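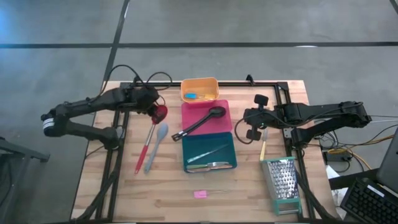

Hello, and welcome to Broleden! I'm Hiwot Degefa, and I teach people to cook on a small budget in a small kitchen, mostly in Zurnport and now and then over in Trustow when the hall has a free evening.

I started in January with three neighbours and one very dented saucepan (still going, by the way). They wanted to learn my mum's lentil stew, I wanted some company, and by spring we had a waiting list. These days I run classes for up to 21 people, and the newsletter goes out to 3,186 of you, which I still find a bit mad.

Classes start at 6.30pm and we eat what we make, so come hungry. You don't need to know anything! If you can peel an onion you're ahead of where I was at nineteen. Bring an apron and a tub for leftovers. Children over 5 are welcome with a grown-up.

I buy most of our spices from Rattanakul on the high street, and they'll give you a paper bag of cumin for next to nothing if you say you're in my class.

Allergies, access, gift vouchers: drop me a line through the contact page. I answer everything myself, usually late at night with a cup of tea.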